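Stirnstead Open Day, Jan 23, 2026

We drove 133 miles to see whether the teacher training program at Stirnstead is as good as its brochure. My daughter finishes high school in June and has wanted to teach since fourth grade. I have paid one deposit in my life on the strength of a brochure and won't do it again.

The welcome talk was in Abreu Hall and ran 20 minutes over. We heard the word "community" a lot. We did not hear how many people who start the program finish it. I asked, and was told the number would be emailed. A slide said 606 students had been placed in local classrooms, with no mention of over how many years – I asked that too.

The student panel was better. All three had done their placements at schools in Stovberg, and one admitted the bus takes so long that she did her lesson plans on it. The man running the session moved things along pretty fast after that.

Lunch was a sandwich and a voucher for the bookstore. The dorm we saw was the new one. First-years mostly live in Kotis, the old one, and Kotis was "not on the route today."

**Would we go back?** She would. I want the completion number, the real cost of the placement year, and a look inside Kotis on a normal weekday.
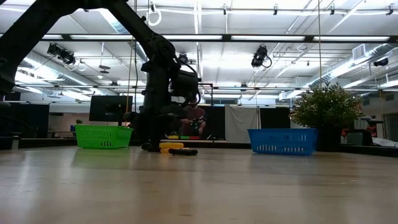
Class size is the other thing I'd press them on, because the brochure says "small groups" and leaves it there. The methods course meets in a lecture hall, and the small groups turn out to be one lab section a week. A black robot arm with its cables looped around the gripper, a flat yellow ring on the floor under it. Fine, but my daughter wants to teach second grade reading, and the reading room was locked.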